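Collective nouns: "the team is" or "the team are"?
Posted in: Grammar > Agreement
53 views · 2 answers

I am editing a report for a firm called Silon. The draft has "the team are" in one section and "the team is" in the next. Which is correct?

Skostside
Both. Use the singular for the group as a unit, the plural for its members acting separately – "the team are taking their seats". House style usually settles it. 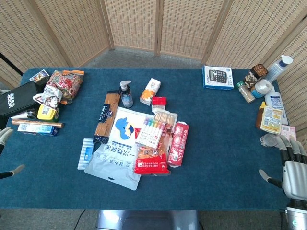 Pletville
Singular. Always singular.

Yazıcı
Not always. "Police" takes a plural verb in all varieties. For "team", pick one form per document and check the pronouns too – "the team is" followed by "their" will be queried.

Share (2) · Comments (2)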